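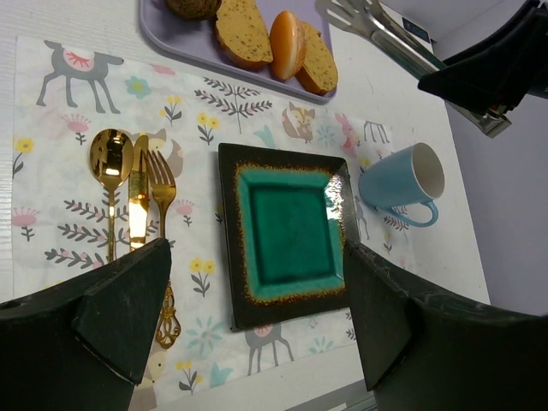 A place setting with a square plate on a woodland-print placemat, gold-coloured cutlery to the left

A placemat is a piece of cloth or other covering laid under one person's plate and cutlery, and it does the quiet, useful work of a tablecloth on a much smaller scale – catching crumbs, softening the clatter and giving each diner a little patch of table to call their own. Cloth mats are often printed, and deer and other woodland subjects are lasting favourites at breakfast and tea. Most can be shaken out after a meal and washed along with the napkins.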